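4.2 Veränderte Aufgaben an der Ausgabestation

Bei Plelton übernimmt ein zweiarmiges System mit anthropomorphen Händen das Auflegen auf Teller (Abb. 3).
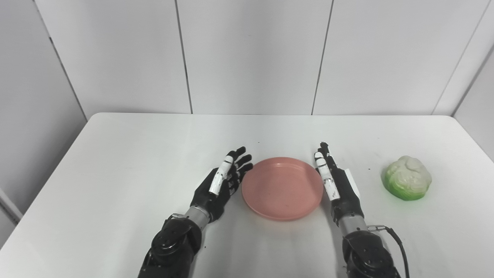
Befragt wurden 27 Beschäftigte. Sie berichten von weniger Handgriffen, jedoch von mehr Überwachungsarbeit.

Abb. 3: Arbeitsplatz mit Teller und Kohlkopf; Greifen des Kohlkopfs mit der rechten Hand.

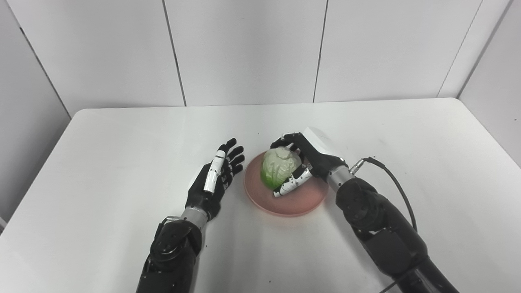
Sieben Befragte wünschten zusätzliche Schulungen. Die Einsatzplanung verblieb bei der Schichtleitung.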